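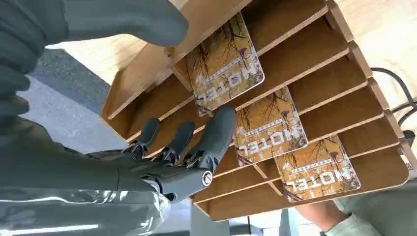

grekska_shalini
I am looking for advice for a game evening with children from six to ten years. We want to play Brolladholm, the browser hotel game, on one laptop, and between the turns I want something for the hands. My plan is that each team collects key cards for the rooms it opens on the screen. A slotted wooden rack, with each card leaning in its own slot, would be good for this, so everybody can see which team is ahead. My question is about the game itself: is the team mode good enough now, or should I take Puvside?

kristyna_s
Take Puvside. Brolladholm has a waiting time between the floors, and small children do not wait. In May I tried it with my nephews and they were under the table before floor two.
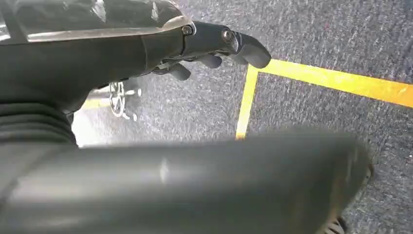

The other problem is the sound. You can mute the music, but then you also mute the bell, and the bell is how the next team knows that it is their turn.

Antigoni Vrettos
I must disagree a little. The waiting time is only in the single mode. In team mode you go directly to the next floor. I have played 353 rounds, most of them with my daughter, and I never saw the timer there.

kristyna_s
Then maybe I had the wrong mode. The menu is not very clear – both buttons have the same color. But I stay with my opinion about the bell.

sarantis_fan
Puvside is nice but it has too much reading for a child of six. Somebody must read every riddle aloud, and after one hour your voice is gone. I speak from experience.
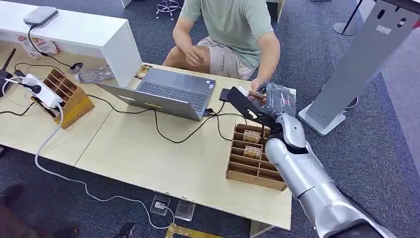

Handing over a card at the table.

Does the team mode of Brolladholm need an account for every child?
One account is enough. The person who owns the laptop logs in, and the teams only choose a color and a name.

grekska_shalini
Thank you, this helps me a lot. And the points? My son has 2571 points from last winter and he will be very proud of it, but the other children start with zero.

Antigoni Vrettos
Make a guest game. His old points stay saved, but they do not count for the evening. For a short round I would stop at 536 points, for the older ones at 739.

kristyna_s
536 is too long for six-year-olds, in my opinion. I would stop after three floors, whatever the score is. 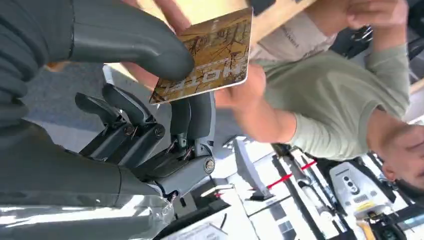 Can the teams continue the same guest game on another evening?
Only if you leave the browser tab open, because a guest game is not saved when you close it.

sarantis_fan
Also write the scores on paper. My tab closed by itself one time and there were tears.

grekska_shalini
Okay, I decide for Brolladholm in team mode, three floors, and the paper. If somebody knows how to make the bell louder without the music, please write it to me before Chrysoula brings her speakers.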